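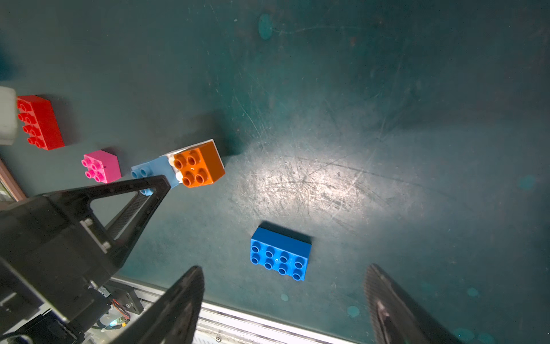
Fluvel Book Cradle and Awl Set

If you sew your own journals, you know how much of the fun depends on getting the holes in the right place. The Fluvel cradle holds a folded signature open at a right angle, so the awl goes straight down through the fold and comes out where you want it. It's a simple tool and a real joy to use!

The trough is 278 mm long, enough for a tall sketchbook (or two pocket notebooks laid end to end, if you're in a hurry). Both sides are beech, sanded and oiled, and the whole thing weighs 494 g, so it stays put on the bench but still fits in a class bag.

What's in the box
Beech cradle
Awl with a Liris needle tip, medium
Spare fine tip for thin papers
Card hole guide, marked for three and five stations
Small block of beeswax

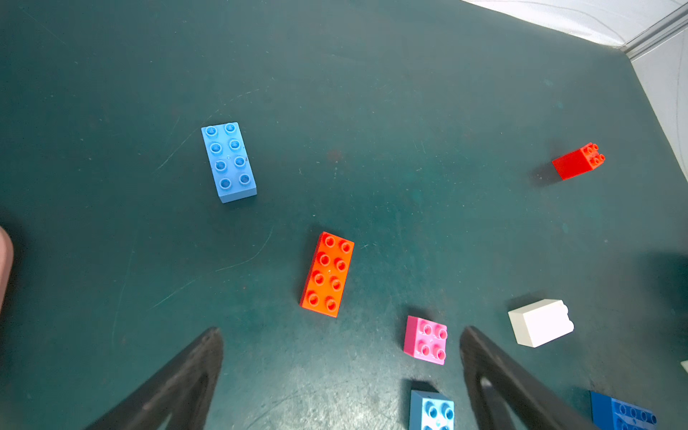 The medium tip suits most drawing and writing papers, and it will go through eight folded sheets in one push if the paper isn't too heavy. Switch to the fine tip for mulberry or anything soft – a big hole in soft paper lets the thread wander. Tips unscrew by hand. Turn the collar to the left, drop the old one out, and snug the new one in.

Our shop set has now punched 3,925 holes, and we're still on the first medium tip. We love the sound it makes going through a fresh signature!
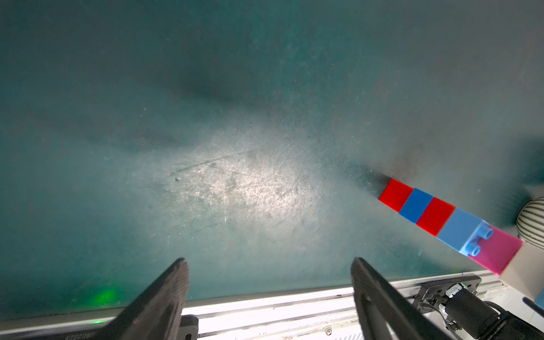

Teal tabletop with fine scratches and scuffs.

Thread
Mussa waxed linen works beautifully with either tip, and comes on a 2,000 m cone for people who bind in batches. For one or two books the small card is plenty. Vukeo cotton is softer and takes dye well, but run it over the beeswax first or it will fuzz by the second signature. 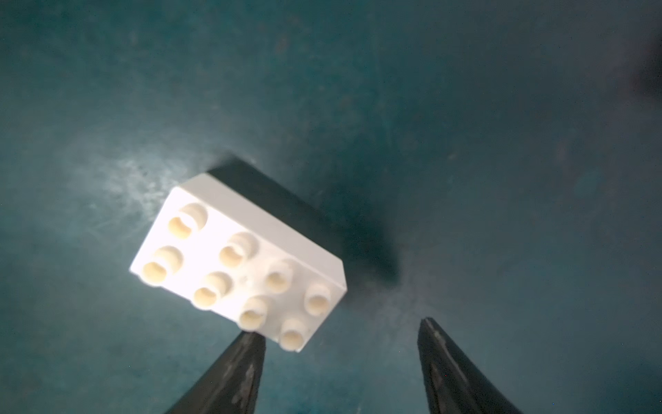

White brick with two rows of studs.

Care
Wipe the cradle with a dry cloth and give it a little oil once a year. Keep it out of the dishwasher (yes, we've been asked). Store the awl with the cork on.

Replacement tips, guides and wax are sold separately, and all of them fit the older cradle too.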